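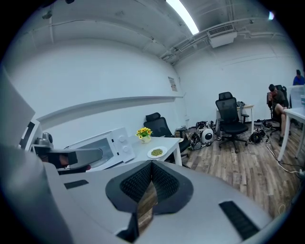
What is a kitchenette?

A kitchenette is a small cooking area, usually part of a larger room, with fewer fittings than a full kitchen.

Kitchenettes are found in studio flats, hotel rooms, student halls, offices and sheltered housing. Most have a sink, a worktop and one or two small appliances. A full-sized oven is rare. Where the space can be shut off by a door, it is more often called a galley kitchen, although letting agents use the two terms loosely.

Origins

The word is formed from "kitchen" and the ending "-ette", meaning small. It came into use when city landlords began to divide large houses into single rooms and small flats. Early kitchenettes were often fitted into a cupboard or alcove, with a gas ring and a shelf for crockery. Shared kitchens remained common in the cheaper lodging houses.

Layout

The single-wall layout is the most usual, with the sink at one end and the cooking appliance at the other. Some landlords provide no fixed units beyond the sink and place the appliances on a table or trolley, which can be moved when a room is let to a new tenant. Storage is generally above head height or under the worktop.

Appliances

The microwave oven has largely taken the place of the gas ring in rented rooms, as it needs no flue and gives off less steam. Portable hobs are also used - though many tenancy agreements forbid them. Cold storage is commonly provided by a small refrigerator, with or without an ice compartment.
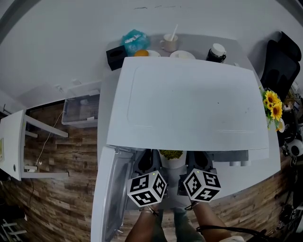 Open mini refrigerator on a white table

Compact refrigerators hold much less than a family model and are best suited to one or two people. Makers advise leaving a gap behind the cabinet so that warm air can escape.

Use in public housing

In Doltdale, the town's housing office fitted kitchenettes in 2,752 single-person flats under the Piveo scheme. The plans were drawn up by the Arnardóttir practice, with Hanne Hafþórsson as lead architect. Three layouts were offered to tenants, and over 2,000 of the flats received the single-wall type. A later review criticised the lack of worktop space, and five of the blocks were altered to include a folding shelf beside the sink.

See also

Bedsit
Galley kitchen
Pantry
Studio flat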